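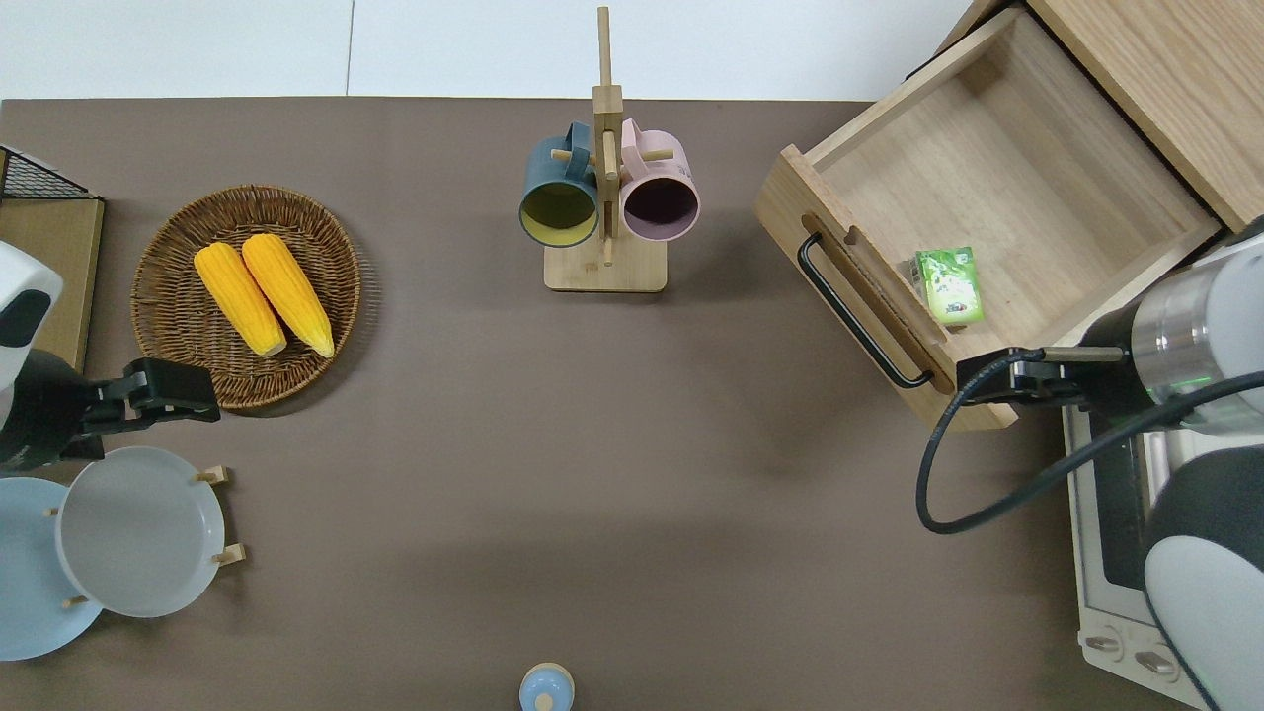
Two ears of corn in the wicker basket, left side of the table.

Fri 7 December

Plotter log. Changed the roll on the Lammers to the Danine matte, 36 inch. First sheet came out with a pale band near the left margin. Cleaned the head two times and printed the test sheet again; the band is weaker but I still see it with the lamp.

Line check on the Zuvemora site plan: the 400 mm line measures almost 396, so the feed setting is still for the old paper.

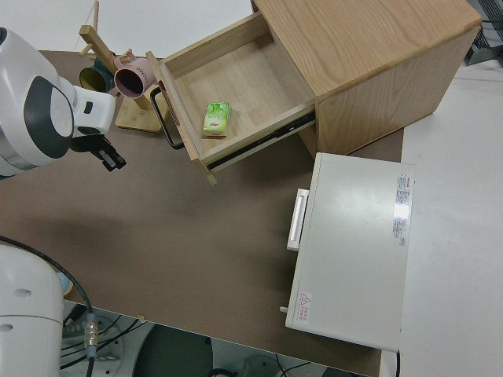
I changed the feed by 12 steps and the next print was correct. Counter now 342. Please write the new value on the card – I forgot it last time.

Scanner: the Bitell driver loses the gray setting after sleep. Restart helps. New head is ordered for February.

To do: print sheet 196 again, on the old paper.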